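4.2 Cups and other small items on shared tables

The inventory described in Section 4.1 was limited to fixed furniture. The second part of the survey dealt with portable items, and in particular with drinking cups, which had been left out of the 2018 round at Nutel and Markico. Records were made at nine tables, eight of them unassigned. Each record gives the type of item, its place on the table by zone (near edge, middle, far edge) and its main colours. The full set contains some 2000 records, of which those for cups are treated separately below.

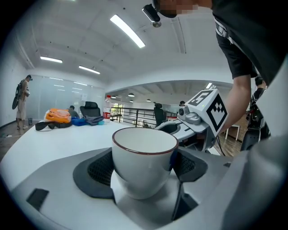
Zones were assigned by eye and no item was moved for the purpose. Where an item lay across two zones it was entered under the one holding the larger part of its base. Items that reached past the table edge raised a further difficulty, as the first version of the record sheet had no entry for them. A strap or belt draped off the front, as in Figure 4a, was at first entered under the near edge; in the revised sheet it has its own code. The same table held a blue cloth bundle, a grey cloth, an orange and white bag and a clear plastic water bottle with a red label. Bags and cloths were entered as personal items. Bottles were entered as drinks containers, together with cups, whether or not they held anything at the time of recording.

Cups were coded by the colour of the outer wall, the colour of the interior and the presence of a rim band or a printed mark. The interior was coded separately after the pilot at Čierny, where cups with a dark outside and a pale inside had been entered under either colour depending on the position of the recorder. A printed mark was coded as present if any part of it could be seen, and its wording was not transcribed. 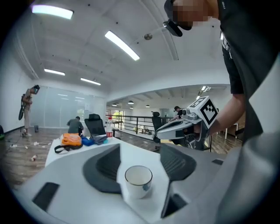

Cups without a mark or band formed a third group, which was kept apart from the marked cups in all later tables. Lighting was noted once per room and not once per item. Rooms with long fluorescent fittings (Figure 4b) were placed in a single class regardless of the number of fittings, and pendant lights in a further part of the same room did not alter the class. This is a coarse measure and is not used in the comparison of colours.

Figure 4. Cups and shared tables. (a) White cup with a thin dark reddish-brown rim; mixed items on the table behind. (b) White cup with a small blue printed mark near the bottom of its side. (c) Cup with a cream-white interior and a darker brown outer wall, on a plain white table, seen from above.
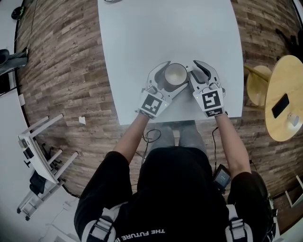 4.3 Agreement between recorders

A second recorder repeated the cup records at Fodeo on a Tuesday, using the revised sheet. Disagreement was mostly confined to the rim band, which was missed where it was thin or close in colour to the outer wall. These records were entered again under the wider code "rim, any".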